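Section 2: Comparing Two Cameras on the Clistdale Street Corner
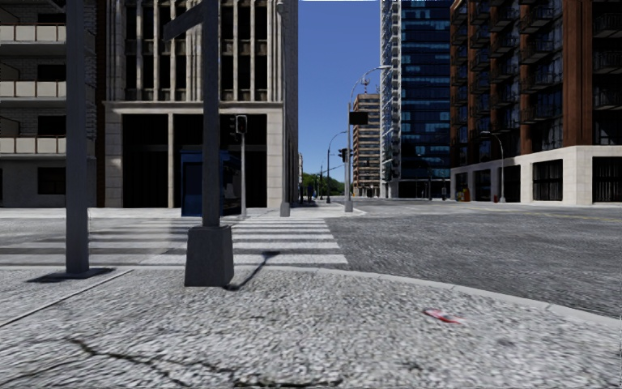
Welcome back, and if you came straight here without reading Section 1, welcome anyway (plenty of people do, and most of them get along fine). By now you should have the Porketti simulator installed, a license file in the right folder, and at least one map that opens without complaint. In this section we're going to put two virtual cameras on the same sidewalk delivery robot, drive it along the same path twice, and look at what each one gives the controller to work with. Set aside an afternoon the first time through. After that it goes a good deal faster, and you'll probably find yourself skipping half of what's written down here.

The two cameras are the Jitotora, a wide camera meant to be mounted low, and the Peng, which has a narrower view and a longer reach. Both profiles come with the simulator. If you have your own camera in mind you can follow the same steps with it, but please do the supplied pair first! So many of the questions we get are from people who started with a homemade profile and then couldn't tell whether the camera was at fault or the setup.

Before you begin

You will need:

- the Clistdale map, version 14 or later
- the Jitotora and Peng camera profiles
- the standard sidewalk controller, with its factory settings
- enough free disk space for two recorded runs
- a notebook, or a text file you will remember to save

Note: Older versions of the Clistdale map open perfectly well, and they look much the same at first glance, but the pavement texture was redone and results from the old one can't be compared with results from the new one. Check the version under Map, then Properties. It's easy to forget.

Caution: The factory controller settings are for use inside the simulator only. Don't copy them to a real robot. The braking values are far too gentle for a vehicle carrying a load, and a real curb is much less forgiving than a rendered one.

Loading the corner

1. Start the simulator and choose Open Map. Pick Clistdale from the list and wait for the progress bar to finish. On a slower computer the buildings come in a little after the streets, so give it a moment before you click on anything.

2. In the Places panel, double-click Corner, Sunny. The view jumps to the near sidewalk, with the crosswalk behind the two closest poles and the intersection opening out to the right.

3. Set Weather to Clear and leave the sun slider where it is. The bright light and hard-edged shadows are a big part of what we're testing, and a softer sky will flatter both cameras.

4. Set Traffic and Pedestrians to None for the first comparison. You can bring them back later, and it's good fun when you do, but moving objects make the first set of results very hard to read.

5. Type 3000 in the Random Seed box and press Enter. Any number will do as long as you use the same one for both runs. We use this one in the manual so that your recordings and ours start from the same place.

6. Save the setup under a name you'll recognize. Something like "corner test, no traffic" is plenty.

Note: If the pavement comes up smooth and plain, without its speckled surface or the cracks in the foreground, your texture detail is set too low. Go to Display, raise Ground Detail to High, and reload the map. Changing it without reloading has no effect, and there's no message to tell you so (we know, and it's on the list).

Mounting the first camera

7. Open the Robot panel and click the front mounting plate. It turns yellow when it's selected.

8. Choose Attach, then Camera, then Jitotora. Leave the height at its default value.

9. Set the downward tilt to 10 degrees. Both cameras get the same tilt in this test, even though the Peng would normally be mounted flatter. You're welcome to try it flatter afterward, as a run of its own.

10. Click Preview. You want a decent amount of pavement near the robot and still enough height in the view to include the far sidewalk. If you see nothing but sky, the tilt has been entered with a minus sign. It happens to all of us.

11. Turn off Auto Exposure. Then press Match Exposure to Map, which sets a fixed value that both cameras will share.

Caution: Don't turn Auto Exposure back on between the two runs. The simulator remembers the setting separately for each camera, so the second one may come up with it switched on, and you'll end up comparing exposure routines when you meant to compare lenses. Check it every single time, even if you're sure.

Choosing what to look at

It's tempting to drive off right away and watch the video. Please resist for a few minutes and mark your check areas first. A check area is just a box you draw over part of the preview, and the controller reports how it has classified the surface or object inside. You can have as many as you like, but a handful of well-chosen ones is far easier to live with.

12. Draw a check area over the pavement with the dark cracks in it, and label it Cracks. The controller should call this drivable. If it marks the cracks as a drop or an obstacle, write that down, along with the distance it reports.

13. Draw a second area over the straight joint line in the slab and call it Joint. A controller that confuses a joint with a curb will stop at every slab in town, and you'll want to know about that early on.

14. Draw a third around the small piece of red and white litter. It lies flat, so the correct answer is drivable with caution. "Obstacle" is an acceptable answer if you're building a very timid robot. "Nothing there" is a miss.

15. Draw a fourth along the pale curb where it curves toward the right. Of all the areas this is the one we'd ask you to be fussy about. Keep the box narrow, with a little pavement on one side and a little asphalt on the other.

16. Draw the last one over the narrow shadow that begins at the foot of the dark gray pedestal and crosses the curb. The controller has to keep the curb edge in one piece where the shadow runs over it. Label it Shadow.

Note: Check areas are tied to the map and not to the camera, so they carry over when you swap cameras. If one seems to have vanished after the swap, zoom out. With the Peng's narrower view it may simply be outside the preview.

Recording the two runs

17. In the Route panel, choose Approach Crosswalk, Stop at Curb. Set the speed to Walking.

18. Press Record and then Start. Keep your hands off the controls until the robot stops by itself. If it stops early, let the recording go on for a little while anyway, as the controller sometimes changes its mind once it has had a few still views to think over.

19. Press Stop and save the run with the camera's name in the title.

20. Go back to the Robot panel, detach the Jitotora, and attach the Peng to the same mounting plate. Repeat steps 9 through 11, then check that the seed box still holds the number you typed earlier.

21. Record the second run exactly as you did the first.

Caution: Use Reset Robot between runs. Driving it backward to the starting point by hand will leave it a little off the line, and even a small difference in heading changes when the curb comes into view.

Reading the results

22. Open the Compare window and load both recordings. They line up by distance traveled, which is usually what you want. There's a Line Up by Time option too, but it gets confusing the moment one run pauses and the other doesn't.

23. Click each check area in turn and read the two columns side by side. Look first at whether the answers agree, then at how far away the robot was when each answer settled down and stopped changing.

24. Copy the settled distances into your notes, and add a word or two about anything that flickered.

A few things to expect. The Jitotora generally gives steadier answers close to the robot, so it tends to do well on the litter and the joint. The Peng usually picks up the curb sooner and has an easier time with the far side of the street, the crosswalk stripes included. Your results may come out differently if you've changed the tilt or the mounting height, and there's nothing wrong with that as long as you've written down what you changed.

If the two cameras give you nearly identical columns all the way down, be a little suspicious. The most common cause is loading the same recording twice, and the next most common is a profile that didn't attach because the first camera was never removed. Both are listed in the Run Details box at the bottom of the Compare window, under Active Camera.

Should you be working with the older Porketti controller, the Shadow area will show "unsure" for long stretches with either camera. The July update fixed most of it. You can still finish the comparison without the update, but leave that row out of your scoring.

When you're happy with the no-traffic runs, save the comparison, go back to step 4, and turn Pedestrians up to Light. Keep everything else as it was. Mounting both cameras together and letting the controller choose between them is covered in Section 3, and you'll need the two recordings you've just made, so please don't delete them yet.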